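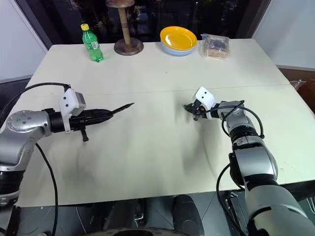 Two-arm teleop: the handoff always goes wrong when I'm driving. Is it me or the setup?

Asked by Deisy Escobar

I've been doing demos on a two-arm station for three weeks now, evenings mostly, and I can pick stuff up with either arm just fine. Plates, bottles, a bag of whatever, no problem. What kills me is anything where one arm holds a thing and the other one has to come meet it in the middle of the table. I line it up by eye from the head view, I close in, and the second gripper is either too high or it bumps the first one. Then I back off, try again, and by then the episode is twice as long as it should be and full of dithering.

Last night I recorded 40 episodes and kept 31, and I was being nice to myself. My friend Jhair drives the same station and his look so smooth it makes me mad. He says "just relax," which, thanks.

Things I've tried: going slower (more dithering), moving my chair back, swapping which hand holds. Does anybody have a trick for judging height? And should I be keeping the episodes where I miss once and then get it?

Answer from Wilson Alvarado

Height is hard for everybody, because the head view looks down at the table and flattens everything. Three things helped me.

First, park one arm and leave it alone. Pick up with the holding arm, bring it to the middle, stop, and take your attention completely off that hand. New drivers steer both at once and chase themselves around. I rested my holding elbow on the armrest and that fixed half of it.

Second, use the shadows. If you've got one decent overhead light, each gripper throws a shadow on the table, and as you come down the shadow and the fingers slide toward each other. I watch that more than I watch the gripper. It does take a few nights before you trust it. We lost it when somebody at the Skedisari shop put in softer lights, and everyone got worse for a week!

Third, come in from the side at the same height and don't drop in from above. Check the wrist views for the last little bit if you have them up on your screen - lots of people forget they're there.

On the misses: keep the ones where you miss once, back off cleanly and get it. I toss anything where I hover or poke at it more than once. But ask whoever is training on the data, they may want only clean ones to start.

Answer from Gilberto Villca

recalibrate. mine was off by almost a finger width and I blamed myself for a month

Answer from Amparo Ñahui

Agree with most of what Wilson said, but I'd be careful with the elbow thing. If your leader arms are mounted low like ours in Mosquera, resting your elbow twists your wrist and the gripper tilts. Raise the chair first and then see.

Also, do 4 or 5 throwaway runs before you hit record. My first few every evening are garbage, every time, and I used to save them out of stubbornness.

And pick the handoff spot before you start. I choose a point on the table, a mark or a seam or whatever's there, and both arms go to that point. It sounds dumb, but a lot of the dithering is you deciding where to meet while you're already moving. Once you're good at it, shift the spot around between episodes, or the policy will only ever learn that one place.

Comment from Deisy Escobar

Tried picking the spot first and wow, ok. Still bumping sometimes but way less hovering. Gilberto, how do you check the calibration without redoing the whole thing?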